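Back room, part two: floor and shelving

The shelving in the back room is now off the wall, the floor has been cleaned twice, and the layout is settled apart from the corner by the door. I left the electrical outlets for a later post.

The long wall measures 2,727 mm between the inside corners at knee height. It is a few millimeters less at the top, so I worked from the lower figure and kept a gap at each end. The old Molinari units were pushed tight into the left corner, which made it impossible to get a broom behind them. They also leaned forward slightly. Yen-ting Fu noticed this in the winter and put folded cardboard under the front feet, and that held until the cardboard compressed.

Order of work was as follows. Everything came off the shelves and went into the hall, heavy items first. The uprights were unbolted from the wall and laid flat. I swept toward the door, vacuumed the edges with the narrow nozzle, then mopped with warm water and a small amount of plain dish soap. A second pass with clean water took off the film. Drying took until the evening with the window open and the door shut.

I checked the floor for level with a long straightedge. It falls toward the door, almost 9 mm over the depth of the room. I had expected more. That is within what adjustable feet can handle, so there is no need to touch the floor itself.

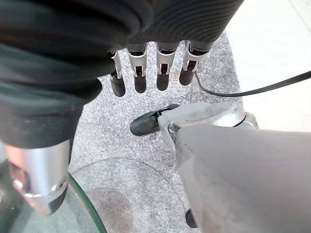
Back room, April. Floor still to be marked out.

The marking out was done with painter's tape. The first line runs parallel to the long wall and gives the front edge of the new shelving. The second marks the swing of the door. A third line runs 1,615 mm out from the window wall and shows where the bench has to stop if the lower drawers are to open fully. I tried the bench past that line and the bottom drawer caught on the shelf upright, so the line stays.

Kuo-hua Yen suggested putting the shelving on the short wall and leaving the long one for the bench. I drew it both ways. His version gives better light on the bench but puts the deep shelves behind the door, and the deep shelves are the ones I use every day. We left it as drawn.

The replacement feet are the Irnix type with a rubber pad and a locking nut. They thread into the existing uprights without an adapter. Set the back feet first, then bring the front up until the bubble is centered, then lock. If you lock the nut before loading the shelves, check again afterward. Mine needed another half turn at the front right.

What went back on the shelves: paint, the two toolboxes, the box of hinges and the extension cords. What did not: the carpet offcuts and a radio that has not worked since we left Stetetcombe. The offcuts are in the hall if anyone local wants them.

Still open is the corner by the door. The tape line is down but I have not decided between a hook rail and a narrow cabinet. The rail is cheaper and the screws are already in the drawer.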